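Drovon Husta Two-Man Blocking Sled

By Azra Vlachou
October
6 min read

The Husta is our two-man blocking sled for high school and small college line work. It replaces the older Grajales sled, which we stopped building last season, and it takes the same pads, so programs with Grajales pads in the shed can move them over.

The sled weighs 767 pounds fully assembled with both pads mounted and no added ballast. It is 76 inches wide across the runners. It ships on one pallet and needs a forklift or a liftgate truck at the receiving end. If your school has no loading dock, say so on the order form and we will book the liftgate.

What it is used for

Most coaches buy a two-man sled for double-team work. A guard and tackle, or a tackle and tight end, fire out together, get hip to hip, and drive. A one-man sled can't show you whether the two players are coming off at the same time. On the Husta, if one player is late, the sled turns toward him, and both players feel it before the coach says a word.

It also works for defensive linemen practicing hand placement and get-off, and for linebackers taking on blocks. We don't recommend it for open-field tackling. The pads are set for contact at the chest and the frame doesn't give the way a tackling wheel or a pop-up dummy does. Players who run at it from a distance get hurt shoulders.

Frame

The frame is welded steel tube with a powder coat finish. Black is standard. School colors are available for an added charge and extend the lead time. Welds are ground on the top side of the platform where the coach stands. The underside is left as welded.

The arms are leaf spring steel. They flex back on contact and return to the same position. The old Grajales arms used a coil spring at the base, and the coils collected mud and rusted through at the bottom turn. If you had that problem, the leaf spring arms bolt up to a Grajales frame with an adapter plate, part listed on the order form as the arm retrofit.

Runners

The runners curve up at both ends so the sled can be driven from either direction. They are made for natural grass. On artificial turf you need the turf shoes, which are plastic strips that bolt under the runners. Do not use the sled on turf without them. Bare steel will melt and scar the fibers, and most turf warranties won't pay for that. Check with whoever installed your field before you put any sled on it, with shoes or without. Some installers allow sleds only outside the numbers.

Turf shoes wear. Look at them at the start of camp and again midway through the season. When the bolt heads are close to flush with the bottom of the strip, change the strip.

Pads

The pads are closed-cell foam in a vinyl-coated cover with a zipper at the back. The man-shaped pad is standard and has arms, so that players can work on getting their hands inside. The plain rectangular pad costs less and lasts longer, because there is less of it to tear. Junior high programs usually do fine with the rectangular pad.

Pad height adjusts in nine positions with a pin. Set it for the shorter of the two players. A lineman who is reaching up to hit the pad learns to stand up out of his stance, and you will spend the rest of August trying to get him back down.

Covers are sold separately. Foam usually outlives the cover by a couple of seasons. Don't patch a torn cover with duct tape and leave it outside. Water goes in around the tape and the foam gets heavy and smells.

Coach platform

The platform is expanded metal with a rubber mat over it and a grab rail. One adult at a time. The platform is there to add weight and to let the coach see hands and eyes from the front. It is not for players, and it is not for riding while the sled is being towed.

If you want more resistance without a coach on the platform, there is a ballast tray under it that takes standard sandbags. Put the bags in flat and strap them. Loose plates from the weight room slide around and bang up the tray, and they tend not to get returned.

Assembly

Two people can put the sled together in an afternoon with a socket set and a rubber mallet. The order that works best:

Set the runners on level ground, upside up, and bolt the cross members finger tight.

Drop the platform onto the cross members and start all the bolts before tightening any.

Square the frame by measuring corner to corner both ways. Tighten everything.

Bolt on the arms. These are heavy and one person should hold while the other starts the bolts.

Pin the pads at the same height.

Go over every bolt again after the first week of practice. New powder coat compresses under the washers and the bolts loosen a little. After that, once a month is enough during the season.

Breaking it in

A new sled is stiff and drags harder than one with some miles on it. The coating on the bottom of the runners has to wear off. Yeison Zapata, who coached line for many years before he came to work with us on the Husta, has teams start with short drives of a few steps, reset, and go again. Long drives on a fresh sled wear players out and their feet get sloppy. His other advice is to wet the grass if the ground is baked hard.

Storage

Leave it outside during the season if you have to, but take the pads off at night or cover them. In the off-season, pads go indoors, standing up, out of the sun. Don't stack anything on them. The frame can winter outdoors on blocks. Touch up chips in the powder coat with any rust-blocking spray paint.

Move the sled with the tow bar or the wheel kit. Dragging it across a parking lot will flatten the runners, and we do not replace runners that have been dragged on pavement.

Warranty

The frame and arms are covered against breaks and failed welds for the original buyer. Pads and covers are covered for defects in stitching and zippers only. Turf shoes, pins and mats are wear items. If something breaks, take a photo of the break and a photo of the serial plate, which is on the left side of the platform, and send both in with your school name.

What comes with it

Frame with runners, platform with mat, both arms, 2 pads of the type you choose, pins, hardware and a printed manual. The tow bar is included. The wheel kit, turf shoes, ballast tray straps and spare covers are extra.

Ordering

School purchase orders are accepted. Orders placed in winter ship before spring ball. Orders placed in July often don't make it for the first day of camp, so plan ahead if you can. Prarireo handles delivery for us and will call the contact on the order to set a time. Please list a person who answers the phone in the summer. School offices are often closed when the truck is ready to go out.

If you are choosing between the Husta and a larger sled, think about how many linemen you have at one practice and how many coaches are there to watch them. A small staff gets more out of a two-man sled with players waiting in short lines.
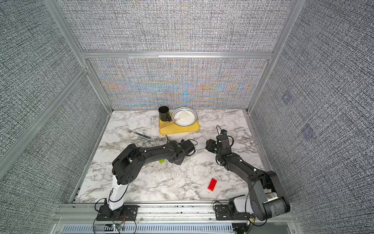 The larger sleds also need more room to turn at the end of a drive, and on a shared practice field that can be the deciding thing. Walk off the space you have before you order. Count the turn at both ends, and keep the sled well clear of the sideline and any goal post. If you're still unsure after that, send us the dimensions of the area and your roster size and we'll tell you which sled fits.

Contact Drovon | Copyright Drovon, all rights reserved | Back to top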